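Wistulora Food Access Project
Progress report to the Renaud Fund, second reporting period
Prepared for Monique Hamel, grants officer

Hi Monique,

You told me last time to write these the way I talk, so I'm taking you at your word. The budget sheet is coming separately from Hugo Delorme, and he'd like you to know the mileage line finally adds up (he's very proud of it).

First the big number. We helped 2,495 households apply for or renew their food benefits this period. Renewals were the bulk of it. People get the packet in the mail, it's long, it asks for pay stubs they don't have handy, and it goes in a drawer. Then the card stops working at the register and they come to see us. We'd love to catch more of them at the drawer stage, so Bianka Kerekes started sending text reminders in January to everyone who said we could. She sends one when the packet should be arriving and another a week before it's due back.

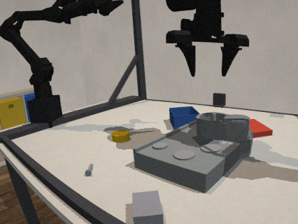
The texts go out in English, Spanish and Arabic. Younes Ghoneim wrote the Arabic ones and then rewrote them after his aunt told him they sounded like a parking ticket. We still don't have a good way to track who renewed on their own after getting a text, so please don't read too much into the renewal totals yet. I asked the county for matched data in our last meeting and they said they'd look at it. I'll keep asking!

On sites: we're now at 4, up from three. The new one is at the Janach branch library, in the study room by the periodicals, and it's open until 8 p.m. so people can come after a shift. Evenings there are packed. Mornings are dead, and I'd like your okay to move those hours over to the Gomon Street site, where we had folks waiting in the hallway most of the winter. It wouldn't change the total staff hours or the rent.

The grocery match has been slower than I promised you. We said 50 stores and farm stands would be signed up by now and we have 30. The bigger markets were easy. The corner stores are where we're stuck, mostly over the card readers, as the older ones can't handle the match as a separate line and the owner ends up doing it by hand with a calculator and a line out the door. Two owners tried it and quit, and I don't blame them.

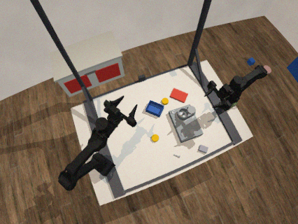
Sylvain Vasseur has been going store to store with a loaner card reader, and that's helped more than any of the flyers we printed. He sits with the owner for the first few match purchases and leaves his cell number. I'd like to shift what's left in the printing line to buy more loaners. Hugo has the amounts in the budget sheet, under the tab marked "requests."

We also lost our part-time Spanish-speaking intake worker to a full-time job with the school district, which is great for her and rough for us. The posting is up. Bianka is covering two afternoons a week until we hire, so the phone callback time has slipped from same day to next day.

For the coming period, I plan to keep the texts going, fill the intake job, and get the corner stores moving again. I've also got a meeting set with the housing office about putting our one-page benefits sheet in their move-in folders.

What I need from you is a yes or no on moving the Janach morning hours and on the printing money. An email is fine. And if you want to come see the evening shift at the library, park in back, the front lot fills up by five.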